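Changing your direct deposit without losing a payment

I switched banks in May, and I figured moving my VA compensation over would be the easy part. I had already moved my electric bill, my truck payment and the gym membership I keep meaning to cancel, so what was one more? Well, I closed the old account the same afternoon I put in the new numbers, and that was my mistake. The payment went to the old account, the old bank sent it back, and I spent the better part of 2 weeks waiting for it to find me again.

So if you're thinking of switching, please leave the old account open until you have seen a full payment land in the new one. Keep a little money in it too (mine charged a fee under 200 dollars, so check yours) and don't touch it until you're sure. I know it feels untidy having two accounts going. Live with it for a while!

The other thing I'd tell you is to read your numbers off a check or the bank's own website and have somebody else read them back to you. My neighbor over in Clotitz typed his debit card number in the account box and didn't catch it until the confirmation came. I laughed, and then I went home and checked mine three times.
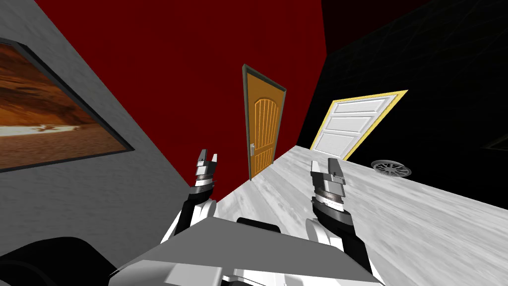
Desert picture on the gray wall, with the red wall and wooden door beyond.

Now, about the phone calls. A few of us at the Kurkitmont coffee hour have had one lately, always from a very friendly person who says your benefits are on hold and they just need to "verify" your bank information. One fellow was told he could speed things up for 499 dollars. Hang up. You don't have to be polite about it — I wasn't. Then look up the VA number yourself, on the official website or on a letter you already have, and call that one. Don't use whatever number they left on your machine.

If you change your address at the same time, do check that both changes went through, and write down the day you called and what you were told. I keep mine in a spiral notebook by the phone and it has saved me more than one argument.

I'll have my notebook and a stack of blank checklists with me at the next coffee hour if anybody wants to go over this in person. We're in the back room on Ekpo Street, doors open at 6 in the evening, and yes, there will be pie again. Bring your questions, but leave your account numbers at home.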